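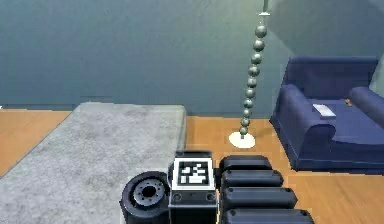 Suelo de madera, alfombra gris claro y butaca azul oscuro contra una pared azul verdosa.

Ultevano Ribera
Sonda portátil para aguas superficiales
Referencia 2834
179 euros, IVA incluido
Disponible. Ficha revisada el 2022-07-11.

La Ribera mide temperatura, pH, conductividad y oxígeno disuelto en ríos, acequias, balsas y demás masas de agua sobre las que alguien ha escrito ya un informe tranquilizador. La diseñamos para asociaciones de vecinos, comunidades de regantes, centros de enseñanza y ayuntamientos pequeños, es decir, para compradores que necesitan datos propios y tienen un presupuesto de rifa de Navidad.

Se enciende con un botón, se sumerge y se espera a que la cifra deje de moverse. El manual dedica bastantes páginas a esta última operación, que es la que peor se lleva.

Qué hace
Registra los cuatro parámetros a la vez y guarda cada lectura con fecha, hora y coordenadas. El intervalo es configurable. Si se deja fondeada en modo continuo, la batería aguanta 40 días con una lectura por hora; con una lectura por minuto aguanta bastante menos, y el usuario suele descubrirlo la mañana en que va a recogerla.

Los datos salen en un archivo de texto separado por puntos y comas. Lo abre cualquier hoja de cálculo, incluida la del ordenador del ayuntamiento. No hace falta cuenta, suscripción ni nube. Tampoco hay aplicación móvil: la prometimos para junio sin precisar de qué año.

Qué no hace
No detecta metales pesados, plaguicidas ni hidrocarburos. Para eso hace falta un laboratorio acreditado, y para que la muestra valga en un expediente hace falta además que la tome quien dice la norma, en el envase que dice la norma. La Ribera sirve para saber cuándo merece la pena llamar al laboratorio. Una conductividad que se dobla de un martes cualquiera a la mañana siguiente es una buena razón para coger el teléfono.

No predice crecidas. No sustituye a un estudio de impacto ambiental, aunque tiene la ventaja de haber estado dentro del agua.

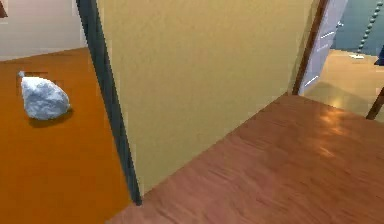
Contenido de la caja
Sonda con capuchón protector
Cable de inmersión con marcas de profundidad
Batería recargable y cargador
Soluciones de calibración para pH y conductividad
Membrana de oxígeno de repuesto
Manual en español, portugués y un inglés voluntarioso
Funda de transporte, que flota (la sonda no)

Características
Peso: casi 300 gramos sin el cable
Carcasa: polímero estanco, color verde
Memoria: interna, no extraíble
Conexión: USB-C
Pantalla: monocroma, legible a pleno sol
Calibración: manual, antes de cada campaña
Garantía: la legal; membranas excluidas por ser consumibles

Calibración y mantenimiento
Enjuague la sonda con agua destilada al terminar. El agua del grifo vale para un apuro; el refresco de cola de la excursión, que figura en nuestro registro de incidencias, no vale.

El electrodo de pH se guarda húmedo, con unas gotas de solución de conservación en el capuchón. Si se ha secado, déjelo en remojo una noche y vuelva a calibrar. Si después de eso marca lo mismo en vinagre que en lejía, pida el recambio y, por favor, no mezcle el vinagre con la lejía para comprobarlo.

La membrana de oxígeno se cambia cuando las lecturas empiezan a derivar o cuando se ve arrugada. Tiene rosca. Se aprieta a mano.

Preguntas de quienes ya la tienen

¿Me aceptarán los datos en las alegaciones?
Puede adjuntarlos durante el periodo de información pública, y conviene acompañarlos del registro de calibración. Que los lean es una prestación que no podemos incluir en el precio.

¿Sirve en agua salobre?
Sí, con el rango alto de conductividad activado. El modelo se usa en la desembocadura del Yau. En mar abierto le recomendamos la Ultevano Salau, que cuesta más y pesa como una conciencia intranquila.

¿Puedo dejarla fondeada sin vigilancia?
Técnicamente, sí. Hay una anilla para cadena y candado. Pida antes permiso al organismo de cuenca y pinte la boya de un color discreto.

¿Y si las lecturas contradicen el informe oficial?
Calibre otra vez y repita la medida en el mismo punto y a la misma hora. Si siguen contradiciéndolo, guarde los archivos en dos sitios.

Envío y devoluciones
Distribuye Plolport. Los pedidos salen del almacén el siguiente día hábil. Se admiten devoluciones en el plazo legal con la sonda limpia y seca; las que llegan con lodo se aceptan también, pero el lodo se devuelve al remitente.

Recambios relacionados
Membrana de oxígeno para Ribera y Salau
Solución de conservación para electrodo de pH
Cable de inmersión largo
Anilla de fondeo con candado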